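Notebook, October, 4 pm

Glaze day again! I got in early to beat the kiln queue and still lost, so this is mostly notes on the Wainwright celadon while everything is fresh in my head.

Batch 4 is mixed and sieved. I went through the 80 mesh first and then the 120, and the second pass caught a surprising amount of grit (I suspect the new feldspar, which came in a bag that had clearly been sat on by something heavy). Final weight of dry mix was 800 grams. Freya wants it thinner than last time and I think she's right -- the last lot crawled on every rim and pooled at the feet like pond water.

Dipped the first test tiles for a slow count of three, second set for five. Let them dry on the rack by the window, not near the heater, because Trevor Kershaw tried that in the spring and we are still finding the flakes. 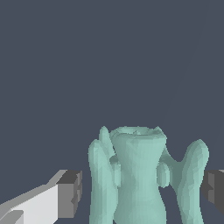

Green vase-like form with arms, rendered. Rim dips a little in the middle.

Bisque is at cone 06 as usual. I'm holding at 202 Fahrenheit overnight with the peep open before the ramp. Last time I got impatient and skipped the hold and lost two mugs and a very nice lid, so no more of that! Findex controller is still reading low compared with the witness cones, by the way, so trust the cones.

Cobalt question: Freya Tindall thinks a pinch in the celadon would take it toward blue without killing the softness. I'm doubtful, but I've set aside 70 grams of the dry mix for her to play with. It's in the yogurt tub on the second shelf, labeled, lid taped. Please don't borrow it for anything.

Still to do: wax the feet on the small bowls, order more kiln wash, find out who has the good sieve brush (blue handle). Tiles go in tomorrow on the middle shelf.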